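Ticket 2733 – remits not posting to the denials queue
Status: open, waiting on vendor

Hi again, me with more on the Okel import. I pulled this morning's remittance file and it has 319 claim lines in it, but only 300 landed in our work queue. The missing ones are all from the same payer, Grabowska Health, and they all have two adjustment codes on one line. I bet the importer reads the first code and chokes on the second!
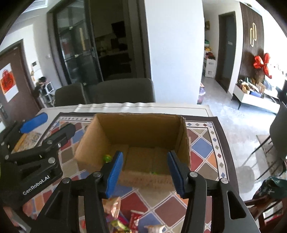
I re-ran the import with the "split codes" box ticked (Settings, then Payer Rules) and got the same count, so I put it back how it was. Then I tried the Stamurstead clinic's file, which has no doubled codes, and every line came through fine.

One more thing – the log shows error 46 each time, and I can't find it in the Trenon help pages. Could somebody tell me what it means? A couple of these have appeal deadlines coming up in April, so I'm keying the missing lines in by hand for now. File and log are attached.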